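Where did the old Darkwood episodes go?

Posted by Bickerstaff

So I've been working through the Darkwood podcast from the very beginning (I know, I know, I'm years behind everybody) and I got up to 123 on my walk home, and the next one in my app is almost 200! I tried Skevano and Puvcombe and both have the same hole. I really want the local TV horror host special, the one with the theme song contest. Did they pull it over music rights?

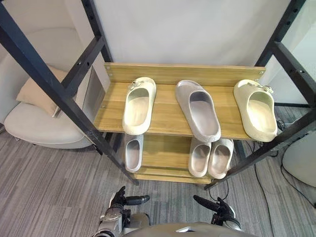
Chang-ho Song

Pretty sure it's the music, yeah. They played whole songs back then and somebody complained in January, so they took down anything with a full track in it. The host special is back up though, with the songs trimmed. Go to the show's own site, scroll to the archive, and sort by oldest. You'll have to add that feed to your app by hand, and mine took three tries before it would load.

The contest part is still in there and the second entry is still my favorite.
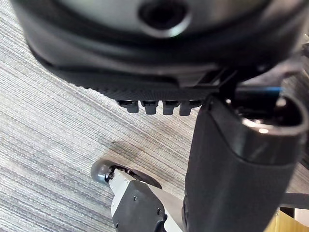
tapedeck_marnie

no idea about the rights stuff but the newer ones are better anyway, start with the cartoon theme episode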